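Week 6 handout: Reading a floor plan before you draw one

Course notes by Stuart Rudd, with Radwa Belhaj
14 comments | 66 shares

Last week we ended on scale, so bring those tracings back out, because we're going to use them! A plan at 1:100 is a lovely thing once your eye gets used to it. One centimeter on the paper is one meter in the room, and after an evening of practice you start to see doorways and hallways at full size without reaching for the ruler.

Start with the walls. Thick lines are what the plan cuts through, thin lines are what lies below the cut (counters, steps, the edge of a rug if the drafter was feeling generous). Dashed lines usually mean something overhead, such as a beam or a high cabinet. Go over the Benjelloun house plan with a colored pencil and mark only the cut walls first. It looks bare, and that bareness tells you so much about how the rooms hang together.

Next, doors. The little quarter circle shows the swing, and I could talk about door swings all night. A door that opens against a bed will annoy somebody every morning for thirty years. On the Mistel apartment plan, find the two doors that would hit each other if both were opened at once. Radwa spotted them before I did, and I had been teaching from that sheet since August.

Then walk it. Put your pencil point at the front door and move through the plan as if you were carrying groceries. Where do you turn? Where do you squeeze? Write "tight" in the margin wherever you'd have to go sideways. In the Trokville row house the walk from the street to the kitchen sink has 16 changes of direction by my count, and I would love to hear if you get fewer.

A word on height, which plans are terrible at. The sheet gives you length and width and leaves the rest to your imagination, so always keep the section drawing beside it. A narrow room with a high ceiling feels like a different room from one with the same outline and a low ceiling. Sketch a person in the section, even a stick figure, and the whole thing wakes up.

Viewpoint matters just as much. Try drawing the same corner looking down at the floor, and then again with your head tipped so the walls lean. The second one is harder and much more fun.

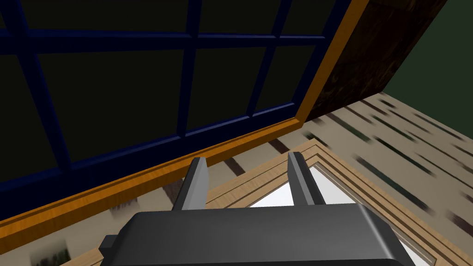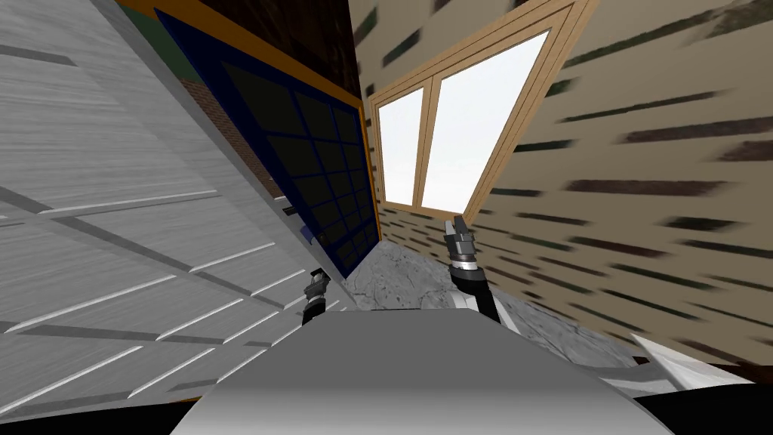
For homework, measure one room you know well and draw it at 1:100 on plain paper. Walls first, then openings, then anything fixed in place. Leave the furniture off until you've checked your diagonals, corner to corner, both ways. If the diagonals on your paper don't match the ones you measured, the room isn't square (very few are) and you get to find out which wall is the culprit.

Bring the drawing and your raw measurements, coffee stains and all. We'll swap sheets in pairs and try to describe each other's rooms out loud from the plan alone.

Related handouts
Week 5: Scale and the tracing exercise
Week 7: Stairs, landings and headroom
The Stulton library plans, a closer look

Questions: see Stuart or Radwa after class | Back to top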